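Shop news, 2020-10-10

Right, quick one this month as the stock take has eaten everything. Several of you asked about the heat packs so that's most of this, then the foam rollers, then delivery. Skip to whichever bit you need.

Heat packs first. We've dropped the old wheat bag with the velour cover. It sold well but the seam at the short end kept going, and we had too many back with grain all over the inside of the jiffy bag. The replacement is the Ploseo shoulder wrap. Clay beads instead of wheat, so no toast smell, and it sits over both shoulders without sliding down your back when you get up to answer the door. Costs a bit more. Cover comes off and goes in the wash, the inner does not, please don't wash the inner.

Microwave times. The card in the box is written for one sort of microwave and it's a weak one. Start lower than the card says. Feel it, give it a shake, then add a short burst if you want more. Do not fold it double in there, it heats unevenly and you get a hot lump in the middle. If you've got reduced feeling in your skin, or you're diabetic, or you're buying for somebody very elderly, ask the pharmacist or GP before using any heat pack. Same if there's a fresh injury that's swollen up. And nobody should be going to sleep on one. I know people do.

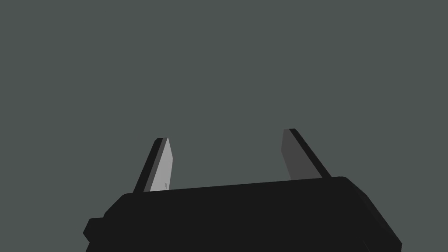
The Ploseo comes in grey and a dark green. The green is out until the next delivery, I can put your name down but I can't hold the price. Grey we have plenty.

If you've still got one of our old wheat bags and it's fine, keep using it. They don't last for ever though. Once it smells scorched or feels gritty, bin it, and don't try topping it up with rice like one gentleman did.

Foam rollers. Two in the range now. The Druvutach is the firm one, ridges all the way round, hollow in the middle. The Haque is plain and softer and that's the one I'd start with if you've never used one. People buy the firm one becuase it looks like it means business and then it lives behind the sofa. Soft one, a couple of minutes on each calf, slow, breathe normally. Keep off the lower back and off the knees. Sore in a dull sort of way is to be expected, sharp pain isn't, so stop.

The long version of the Haque is the better buy if you want to lie along it for your upper back. Needs to be long enough for head and tailbone both. The short one is for legs and for taking away with you.

The sale bin has a few of last year's short rollers, no boxes, 20 per cent off. Marks on the ends from the shelving, nothing wrong with them otherwise. Not refundable unless faulty.

Back supports for chairs. Got a lot of questions about these with so many of you working at the kitchen table. The Ellum lumbar cushion is still the one. Strap goes round the chair back, buckle at the rear, and it wants to be lower than you think, just above the belt. If it's pushing your shoulders forward it's too high. It won't fix a bad chair and it won't replace getting up every so often. Doesn't fit well on dining chairs with a gap at the bottom, the cushion works its way through. For those put a folded towel across first.

The cover colour on the Ellum has changed from navy to charcoal, same cushion inside. Ignore the old pictures on the order form, I haven't had time to swap them.

We've also had the reviews in from February's mailing at last. 1,168 forms went out and more than 7 pages of comments got typed up, which I have read, all of it. Main grumble was the elastic on the knee sleeves rolling down at the top. Agreed. Usual cause is the size. Measure round the middle of the knee with the leg slightly bent, not above it, and if you fall between sizes go up. The supplier says a wider band is comming, no date. Second grumble was the smell of the exercise bands out of the packet. That's the rubber. Hang them up somewhere airy for a couple of days and keep them off radiators.

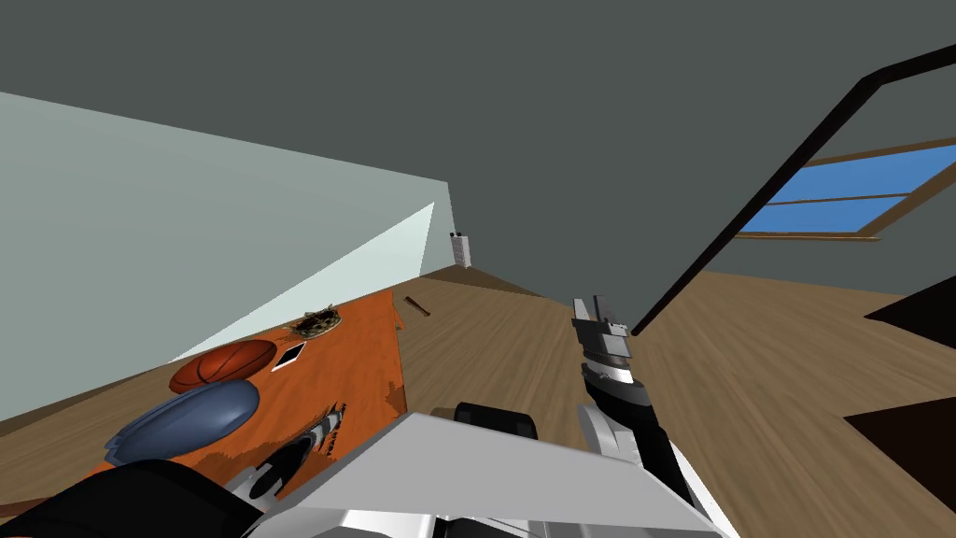 Ghazala Janjua wrote in to say the cushion did more for her than the roller ever did, but that she went back to the old wheat bag within a week as the clay one felt heavy on her neck, and could we please bring back something lighter. Fair point. Several others said the same in fewer words. I've asked for a half-weight version and will report back. In the meantime the flat rectangular pack is lighter and you can lay it across the neck, it just won't stay put if you move about.

Delivery. Still slower than we'd like. Orders in before noon get packed the same day, after that it's up to the courier. Rollers go separately from everything else as they won't fit the bags, so don't panic if only half your order turns up. If the other half hasn't come after 7 working days then do ring.

Returns: anything worn next to the skin we can't take back once opened, that covers sleeves, wraps and insoles. Cushions and rollers fine if clean, with the receipt. Put your order number INSIDE the parcel please, we have 2 knee sleeves here and no idea who sent them.

Price list on the back page. Insoles go up next month, everything else stays as is till the new list.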